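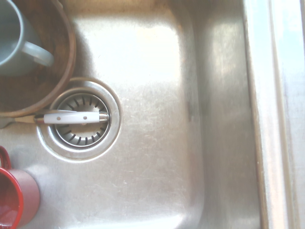

Can I leave a wooden bowl in the sink with other dishes?
For a short time it is fine, but take it out before you fill the sink with water.

okravch_m
Thank you, this is the short answer. The longer question is about my big brown bowl from Holovko. I paid 700 for it at the market in Gukstead and the inside is now much darker than the rim. I oil it each June. Is it damage or only age?

skerkudgate_home
Age, I think. Mine is the same. Wash by hand, dry with a cloth, stand it on its side.

Hirnano40
I do not agree about the side. Mine cracked like this. I put it upside down on two spoons, so the air goes under.

okravch_m
Two spoons, I will try. And what about knives? I have a blue serrated one, Cuisinart, and my sister Orysia says never put it in the sink together with the wood,

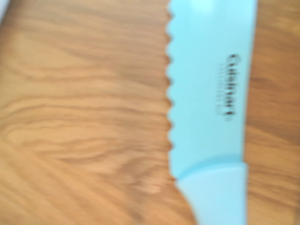
and also never in the bowl, as the teeth make small marks and then food stays in them. I wash it first, alone, and put it away.

Hirnano40
Your sister is right. A mug inside the bowl does not hurt it, but I would not put a knife there.

skerkudgate_home
Sorry, I think this is too careful. A bowl is for using. Small marks go away with fine paper and oil.

okravch_m
Maybe for you! I had to sand mine one whole evening. For now the mug can stay in it until I wash up.

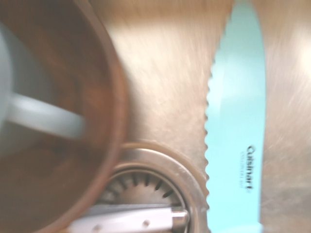
Bowl and mug in the sink, white handle across the drain.

Hirnano40
Nice colour on the rim. Which oil do you use?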